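Pre-Session Check, Student Gripper Project, Team Gosmont
Checked by: Liette Cloutier
Session: Tuesday

1. Jaw linkages open and close without binding. OK
2. Pivot pins seated on both sides. OK. Recheck after five runs.
3. Finger pads clean, edges bonded. OK
4. Cables clear of jaw travel. COMMENT: route away from the table edge before starting.

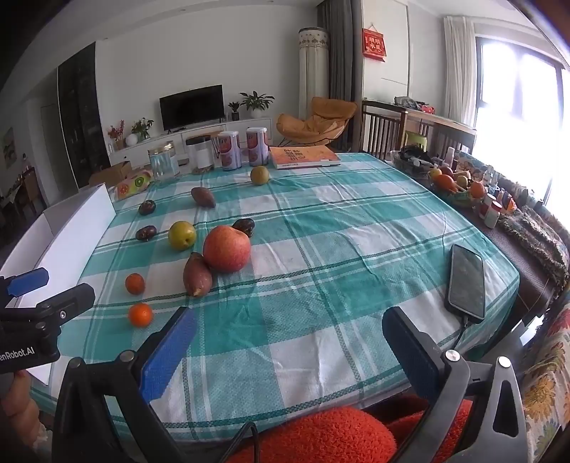 5. Items to be sorted are within reach of the operator. OK
6. Phones off the work surface. FAIL. Move before first grasp.
7. Tablecloth pulled flat. FAIL. Wrinkles catch the fingertips on low grasps.
8. Battery at 99 percent. OK

Two items open. Tùng Hầu to clear both and initial this sheet before the first run.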